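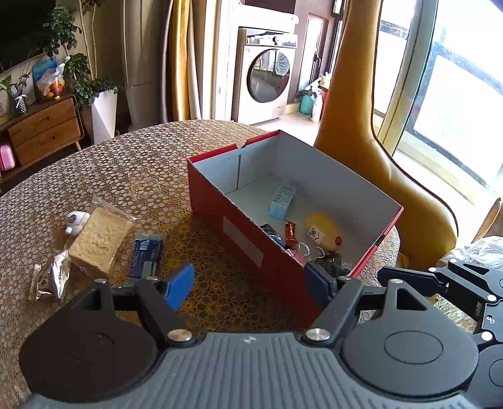 第7回 箱ひとつの片づけ(小物の仕分け)

配布メモ。前回休んだ人は先に第6回の「床と棚」を読んでおくこと。担当 Lâm Mạch

今日やること
・丸テーブルの上に出ている小物を、赤い箱の中身とあわせて分ける
・箱に戻すもの、別の場所へ行くもの、捨てるもの、の三つ
・洗濯機まわり、窓ぎわの椅子は今日は触らない。次回

用語
「仮箱」=行き先が決まるまで入れておく箱。ふたは開けたまま。期限つき。
「定箱」=中身が決まっている箱。ラベルを貼る。
赤い箱は前面に白いラベルがあるが、今日は仮箱あつかい。ラベルと中身が合っているかは最後に見る。

手順
1. まず箱の外から。テーブルに直接置いてあるものを先にかたづける。箱から始めると、出したものと元からあったものが混ざる。去年これで半分の班がやり直し。
2. 食べもの。袋入りのスライスパンは台所へ。期限の印字を読んでから動かす。紺色のスナックバーの包みは、中身があるかどうか指でさわって確認、空なら捨てる。小さい銀色の袋も同じ。わからないものは開けない、持ち主に聞く。
3. 箱の中の食べもの関係。オレンジがかった茶色の飴の包み。食品は文具や薬と同じ箱に置かない。夏場(7月など)は特に。
4. 薬。水色の小さい薬の箱。かならず単独で扱う。外箱を捨てない、説明書と分けない。置き場所は家ごとに決まっているはずなので聞くこと。勝手に決めない。
5. 文具。ダブルクリップ、ピンクと銀。クリップは小袋か小さい缶にまとめる。色で分ける必要なし。
6. 黒い小袋と暗い色のビニール袋。見た目で判断しにくいもの代表。中を見てから決める。「たぶんゴミ」で捨てないこと!
7. おもちゃ。黄色いゴムのアヒル(側面に黒い文字)と、テーブルの左手にある白い人形。二つはいっしょに置く。アヒルだけ箱に残す班が多いが、理由を聞くと誰も答えられいない。
8. テーブルクロスの上を空けて、ふく。金と白の丸模様なので、銀色の細かいものや透明な袋は見落としやすい。手のひらでなでて確かめる。

右のほうにくしゃっとした透明の袋がある。再利用するか捨てるかは班で決めてよい。どっちでも減点しない。

仮箱の期限
講義では一週間とした。Owen の教材だと一か月だが長すぎると思う。一か月たつと中身を忘れるので、仮箱が定箱になってしまう。試験では一週間で書くこと。

補足:写真の部屋の残り
・引き出し二つの木の棚、上に果物の袋と小さい花びん。果物は袋から出して置くかどうか→第8回
・洗濯機の横の床にある青緑のボトルと白い容器。床置きは原則なし。棚に上げるか、扉のある所へ。これも第8回
・鉢植えは動かさない。

質問が多かったところ
箱を買いたすのはいつか。→仕分けが終わってから。先に買うと箱に合わせて物が残る。Wusalano の小箱は1000円、Nenora のは655円、大きさはほぼ同じなので講義ではどちらでも可。Woda は仕切りが外せないので今回は使わない。

ラベルの書き方は。→中身の名前だけ。「いろいろ」「その他」は禁止。書けないなら、まだ仮箱とうこと。

課題
自宅の箱ひとつ、または引き出しひとつ。前と後の中身の一覧を手書きで。動かした先も書く。捨てたものは理由を一行。写真は任意。箱が大きすぎる人は半分だけでよい、その場合どこで区切ったかを書いておく。提出は次回の最初、遅れる人は先にメモを出すこと。

持ちもの(第8回)
ふきん、小袋、油性ペン、今日のプリント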